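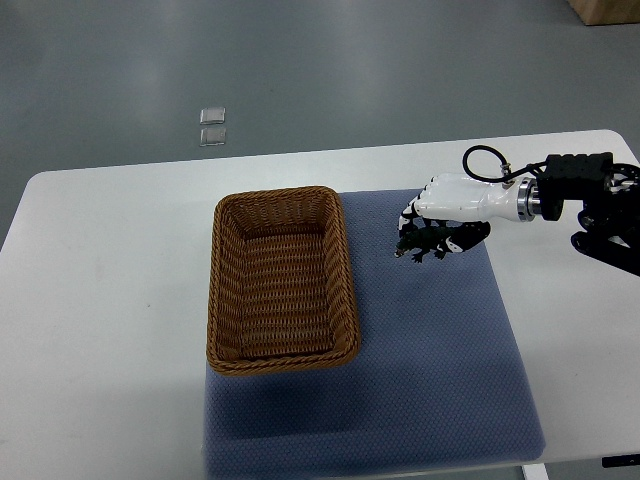 Figure 6. Pick-and-place check with hand fitted: toy crocodile held above the mat, wicker basket to the left.

6 Setting up the table task

This section covers the first pick-and-place check after the Stedau hand has been fitted to a Lumitz arm. Complete section 5 (Wiring and limits) before you begin. Allow 16 minutes for the whole procedure, or longer if the arm has been moved to a different table.

6.1 What you need

A level table with a clear working surface
The padded mat from the accessory pack
A basket or open tray with no lid
One soft or hard toy from the object set
The Lengyel control panel, version 16 or later

6.2 Preparing the hand

1. Switch the arm to HOLD at the control panel. The status light must be steady before you reach into the working area.
2. Check that the metal coupling at the wrist is seated squarely against the black housing. Turn it by hand. If there is any play, go back to step 5.4.
3. Plug the coiled cable into the connector on the back of the hand. The loop should pass over the top of the wrist and must not be pulled tight when the wrist is turned to either limit.
4. Select HAND > OPEN, then HAND > CLOSE. All fingers should travel fully in both directions without stopping.

CAUTION: Keep fingers, sleeves and lanyards away from the hand during step 4. The closing movement can't be stopped from the hand itself, only from the panel or the stop button.

Note: A single click as the fingers begin to close is normal. Repeated clicking is a fault. See table 6-2.

6.3 Laying out the table

5. Lay the mat flat with the dotted side up. Leave a strip of bare table between the mat and the edge nearest the arm.
6. Set the basket on the side of the mat away from the arm, with its long side running front to back. It may overhang the mat slightly, provided it does not rock.
7. Place the toy on the mat within reach of the arm, with its long axis pointing towards the basket. Long toys should be gripped across the body. Gripping by the tail or snout lets the toy swing during the transfer.

Note: The mat gives under the fingertips and protects them if the approach height is set too low. Do not run the check on a bare table.

6.4 Running the check

8. Set the speed limit to 6 per cent and the lift time to 900 ms.
9. Select TASK > PICK. The hand moves over the toy, palm down, and the fingers curl around it.
10. When the panel shows GRIP OK, select LIFT. Stop here and look at the toy from the side. It should hang clear of the mat along its full length – legs and tail included.
11. Select TRANSFER, then RELEASE once the hand is over the basket.
12. Repeat from step 7 with the toy turned end for end. If both runs finish without a warning, save the settings under a new name.

CAUTION: Do not reach under the hand to catch or straighten a toy. Select HOLD first.

Table 6-2 Messages during the check

E116: Grip lost after lift. Move the toy so that the fingers close nearer its middle, then repeat step 9.
E16: Cable strain. Select HOLD, re-route the coiled cable and repeat steps 3 and 4.
Repeated clicking, no message: Finger drive fault. Switch off and contact the Stanville service desk.

Changes to this section: step 12 added, lift time in step 8 corrected (T. Kovács, December).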